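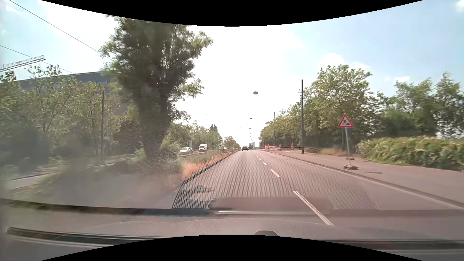 ok I promised a few of you the full story of how I quit my gym and started learning the accordion instead, so here goes. it's long. get a snack

so in October I finally looked at what I was paying the gym versus how many times I went (we will not be discussing that ratio) and I canceled. had this little pile of money every month with no job to do

and my grandmother's accordion has been in my hall closet under the ski jackets for YEARS. every time I moved apartments I carried that thing up the stairs and cursed at it. it weighs as much as a toddler

took it to the repair place on Jara Street, the one next to the shoe guy. the man opened it up and made a noise like my dentist makes. the wax holding the reeds had gone all crumbly

price for new wax and getting it tuned: $118. price on the sheet taped to the counter for the same job: $124. I have no idea why I got six bucks off but I did not ask!!

he also told me a rebuilt one that size can go for $2,000 and I suddenly got very careful about how I was holding the case

got it back after 2 weeks and it smells different now. used to smell like mothballs and somebody's basement, now it's kind of like honey? that's the new beeswax I guess

things I did not know about the accordion before owning a working one: you can't see the buttons on the left side. at all. you just feel around for the one with the little dent in it, that's C, and then you hope

also the bellows. everybody (me) thinks the hard part is the keys. nope, it's running out of air in the middle of a note and having to turn around like a swimmer at the wrong end of the pool

I'm working out of a book called Prosum Method for Piano Accordion, volume one, which my library had, with some other person's pencil all over it. they gave up on page 31. I can tell because the pencil stops

page 31 is where the waltz starts btw. I'm on page 27. I'm nervous

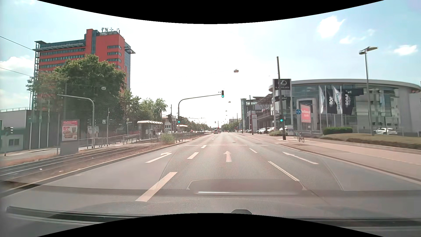 Denise wrote back that page 31 is where she quit too, and that what got her past it years later was doing the left hand alone for a whole week, oom pah pah, while watching TV with the sound off

ok Denise I tried this last night and you are a genius. my left hand now does oom pah pah without me. it was doing it on the kitchen counter this morning while the coffee dripped

someone else asked about the neighbors. I stop at eight, and I put the towel under the door. the lady downstairs asked me in the elevator if I knew any polkas so I think we're fine? or it was a threat

straps!! please adjust your straps before you do anything else. I played with them too loose for ten days and my left shoulder felt like I'd been hauling cement. shorten the left one more than the right. huge difference

there's a folk band called Sukance that plays the back room at the Tramia cafe and their accordion player does this shaky thing with the bellows that sounds like a motor starting. I want to do that so bad. it's not in volume one, I checked the index

anyway that's where I am, one and a half songs and a sore thumb. if anyone has volume two lying around and isn't using it, message me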